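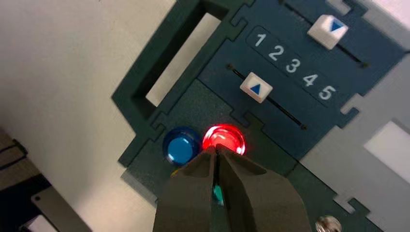 *The red button, all lit up! The blue one next to it isn't glowing.*

Hi, I'm Naledi Msimang, and I'm in the robot club at Claltbridge. Our robot is named Tedis. It's really just one arm with two gray fingers at the end, but I talk to it like it's a puppy (so does everybody else in the club, don't let them fool you).

Our project this May is called the button board. Look at the photo and find the two white sliders - one has a blue triangle pointing down and the other has a blue triangle pointing up. Between them are the numbers 1 to 5. Sliding a knob along a slot sounds super easy, right? You do it without thinking! But Tedis has to be told where the knob is, which way to push, and when to stop.

So we break every job into baby steps. Here are my four for a button:

1. Move over the button.
2. Close the fingers.
3. Go down slowly.
4. Come back up.

My first try had no "slowly" in it. Oops. Riaan Matlala, our coach, made me practice on a sponge for a while after that. 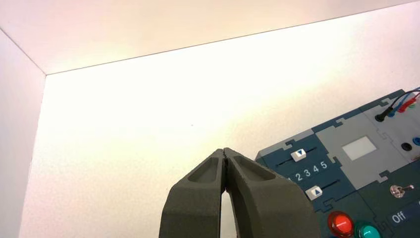 *Tedis's two fingers beside the board. Can you spot the little metal switch and the word "Off"?*

A switch like that is a whole different puzzle, and it's my favorite. A button only needs a push, but a switch has a lever, so you have to get to the correct side of it and nudge. My friend Lies thinks the plugs are harder - the black, blue and red ones up near the top - and we argue about it at snack time.

Want to try being a robot? Tape two of your fingers to two craft sticks, one on each, and use only the sticks to flip a light switch or push a doorbell. Then have a friend give you directions while your eyes are shut. My brother needed 13 tries to find our doorbell, and he's taller than me!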